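Storing small computer parts on a slotted board, and what's missing from an old Dell

Posted by Sheila Inskip
May, 7:40 pm

I'm pulling apart an old Dell desktop so the bits can be reused. I also have a grey board with raised slots and square pockets, up against a ribbed metal panel, and I'd like small parts to live there so they stop ending up on the carpet. Two things I'm unsure of: what should go in the slots, and what do I need to buy to get the computer going again?

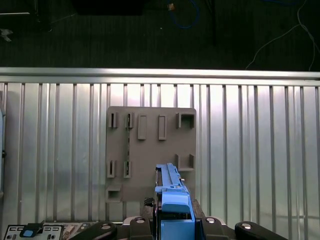 Reply from Mahawong
3:15 pm

Sort by shape. Thin things like memory sticks suit narrow slots if they fit without force, and the square pockets can take anything boxy. Measure first. Mine came from a shop in Irkthorpe and half the slots were too tight, so I had to file them out. Label each spot with masking tape and write on it in pencil.

Get your cables up off the floor too. I coil mine and hang them on hooks.

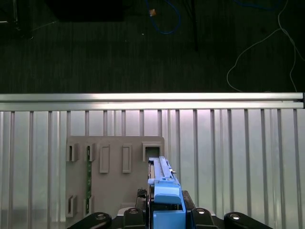 Can I leave memory sticks out in the open?
For a day or two it's fine in a dry room. Any longer and they should go in anti-static bags, with the gold edge kept clean.

Reply from Galar
9:05 pm

You'll need memory, as both slots are empty, and the processor needs a cooler with fresh thermal paste. Look up the model number on the case before ordering memory. Don't guess from the colour of the slots. Unplug it at the wall before you touch anything.
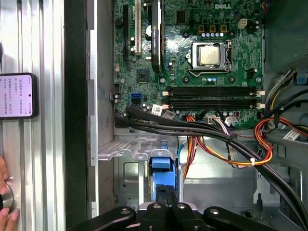
Dell board with the Quadro card still fitted

Reply from Enden
10:30 pm

Just buy a new one. I had an old tower and it was noisy.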